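Lernkarten aus dem Vorlesungsskript bauen

Ein Skript mit 800 Seiten liest sich nicht von selbst, auch wenn man es unter das Kopfkissen legt (im Juli getestet). Für die Klausur in Objektorientierter Programmierung hat sich bei mir folgender Weg bewährt.

Zuerst das Inhaltsverzeichnis ausdrucken und alles streichen, was in den Altklausuren nie vorkam. Bei mir blieben 12 Kapitel übrig – die Trauer hielt sich in Grenzen.

Dann pro Kapitel eine Textdatei anlegen. Jede Zeile ist eine Karte: Frage, Semikolon, Antwort. Wer in der Antwort selbst ein Semikolon braucht, und bei C++ braucht man das ständig, setzt sie in Anführungszeichen.
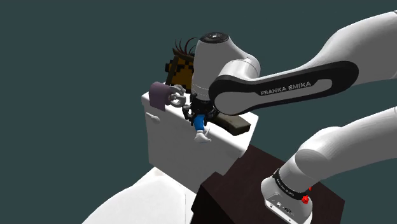 Die fertigen Dateien in Prurnetti über »Datei > Importieren« einlesen und als Trennzeichen das Semikolon wählen. Voreingestellt ist der Tabulator, warum auch immer. Umlaute kaputt? Datei als UTF-8 speichern und noch mal.

Täglich höchstens 79 Karten wiederholen. Mehr geht, bleibt aber nicht hängen. Karten, die man dreimal hintereinander falsch hat, sind meistens zu lang: aufteilen.

Virtuelle Destruktoren bekommen einen eigenen Stapel. Die kommen immer dran.

Suleiman Oyelaran, 9. Oktober 2026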